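**Retail Packaging and Display - Unit 7, handout 2**
Trorier room, 11 May 2022

Bring this sheet back next time. Spare copies exist, but they are the ones with the staple through the reading list.

## Why snacks come in bags

A snack bag has two jobs: keep the air out and get picked up. Students like to write about the second. The exam is mostly the first.

Terms from the lecture:

- **Pillow pouch** - one back seam, a seal at each end. Lies down whenever you want it to stand.
- **Gusseted pouch** - folded at the base so it stands. Costs more, photographs better.
- **Headspace** - the part of the bag you paid for and can't eat. It does cushion the contents, so go easy in your essays.
- **Window** - any clear area. An all-clear bag is one large window, and whatever is inside had better look good in it.

## Printed or clear?

Enriquez (course reader, p. 155) argues that a fully printed pouch sells a promise and a clear one sells the goods. Fine, up to a point. Clear bags carry printing too, and a cartoon face can pull the eye off the food entirely. I'd put the Greredton chapter next to it, which is duller and better on seals.
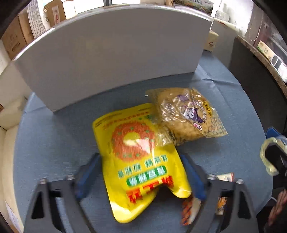
For the tabletop exercise, work in pairs and take two packets with different approaches. Write down what you notice first, then what you had to hunt for. If you can't read the language on the pack, so much the better - you'll be stuck with color, shape and layout, the way most shoppers are from across an aisle.

Glare counts as a finding. So does a crumpled corner. "It looks tasty" does not.

One page, handed in through the Remer folder. Please don't eat the samples until your partner has finished writing.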